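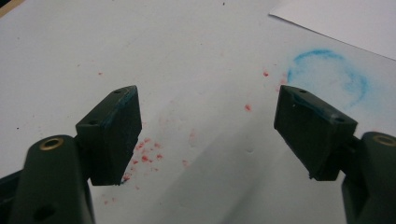

温顿学院调整本科助学办法,十一月起受理申请

温顿学院(Venton)日前公布新的本科生助学办法,将原先分散在各系的补助并入一个统一的项目,定名为“伍布谢特助学金”(Wubshet)。新办法自十一月起受理申请,春季学期开始发放。

学院现有本科生近1445人。按照原来的做法,学生需要分别向所在系、学生事务处和教务处提交材料,各处的表格不同,截止时间也不一致。有的系在开学前就已确定名单,有的系要到期中以后才审核,转系学生常常两头都赶不上。合并以后,学生只需在学院网站填写一份申请,附上家庭收入说明和上一学年的成绩单,由学生事务处统一受理,各系不再单独收取材料。

伍布谢特助学金分为学费减免和生活补助两类,可以同时申请。学费减免按学期计算,直接从应缴学费中扣除;生活补助按月发放到学生本人账户,寒假期间照常发放,暑假期间须另行登记。已获得校外奖学金的学生也可以申请,但两项相加不得超过当年学费和住宿费的总额。

首批名额为32个,其中8个留给家中第一代上大学的学生。如果留出的名额没有用完,余下部分转入普通名额,不结转到下一学年。

负责此项工作的学生事务主任海尔米·科伊维斯托(Helmi Koivisto)在说明会上介绍,新办法的准备工作从去年冬天开始,期间听取了各系教师和在校学生的意见。她说:“学生反映最多的是时间问题。钱批下来的时候,学期已经过了一半,房租和教材早就付掉了。我们希望把审核放在学期开始之前。”

在审核标准上,家庭经济状况占主要部分,成绩只作为基本条件。申请人上一学年没有未补修的不及格课程即可,不要求排名。一年级新生没有大学成绩,以中学毕业成绩代替。因病休学后复学的学生,可以用休学前最后一个学期的成绩单。

科伊维斯托还提到,过去有些系要求申请人撰写个人陈述,并当面答辩,新办法取消了答辩,个人陈述改为自愿提交,篇幅不超过一页。“有些学生不愿意在教过自己的老师面前讲家里的事,这一点我们能理解。”她说。

助学金的资金来自两部分,一部分由学院年度预算列支,另一部分由格罗基莱克斯公司(Grorkilex)捐赠。根据双方签订的协议,捐赠款项不限定专业,公司不参与评审,也不要求受助学生毕业后到该公司工作。协议期满后是否续签,届时由双方另行商定。

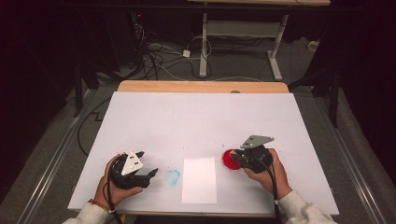 白色板面上的黑色手持夹具,右侧为一只红色浅圆盘。

除经济资助以外,学院同时调整了校内勤工岗位的安排。图书馆、实验室、语言中心和体育馆的学生岗位今后在同一页面上发布,写明工作时间、地点和报酬,学生可以直接报名。受助学生在同等条件下优先录用,但领取助学金不以参加勤工为前提。期末考试期间,各岗位不得安排晚间值班,因此空出的时段由正式职工承担。

语言中心的岗位以一对一辅导为主,主要面向写作课的低年级学生;实验室岗位需要先完成安全培训,培训时间计入工时。图书馆方面表示,流通台和还书整理的岗位变化不大,周末班次会继续保留。

申请系统沿用学院已有的“富曼斯”平台(Fumance),学生用原有的选课账号登录,不必重新注册。系统在提交之后会显示材料是否齐全,缺少的文件可以在截止日期前补交。无法上传文件的学生,可以把纸质材料送到主楼一层的学生事务处窗口,由工作人员代为录入,原件当场退还。

评审结果将通过校内邮箱通知本人,不在公告栏张贴名单。未获批准的学生可以在收到通知后提出复核,复核由未参加初审的教职工进行,结果同样只通知本人。申请期间家庭情况发生重大变化的,例如家长失业或重病,可以随时补充说明,不受截止日期限制。

正在领取原有各系补助的学生,本学年内待遇不变,已批准的款项按原定时间发放完毕。下一学年仍需资助的,应按新办法重新申请。学院提醒即将毕业的学生注意,春季学期发放的生活补助到毕业当月为止,延期毕业的须提前向学生事务处说明。

研究生暂不在此次调整范围之内。研究生的资助目前仍与助教和助研工作挂钩,由各系与研究生部共同管理。科伊维斯托说,研究生部已经就是否参照新办法征求各系意见,目前还没有时间表。

学生事务处将在十一月举办面向全体本科生的说明会,地点在主楼报告厅,下午四时开始,会后安排工作人员现场解答填表问题。不能到场的学生可以在学院网站查阅说明材料和常见问题。国际学生所需的收入证明格式与本地学生不同,样表已放在国际学生办公室的页面上,翻译件须由原件签发机构或有资质的译者出具。

咨询可前往学生事务处窗口,或发送邮件至该处公用邮箱。窗口午间不休息,下午五时关闭。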